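Kit de pinces à main Gudoteck — lot de 2
Publié le 17 avril 2026 par Thoa Ngô

Le kit est préparé pour les clubs de robotique et les projets d'élèves. Il contient deux pinces tenues à la main, avec leurs câbles. Prix club : 299 € le lot.
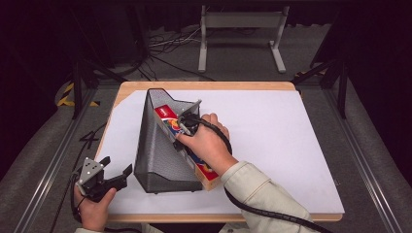
Exercice de rangement : une boîte colorée et un porte-revues en maille.

Pour commencer, nous conseillons un objet rigide — une boîte en carton convient bien. Référence : 232.

Commentaires
Noman H. : Est-ce que les pinces sont vendues aussi à l'unité ?
Thoa Ngô : Non, seulement par lot.
Babar G. : Commandé pour notre club, merci.

Contact | © Gudoteck | Haut de page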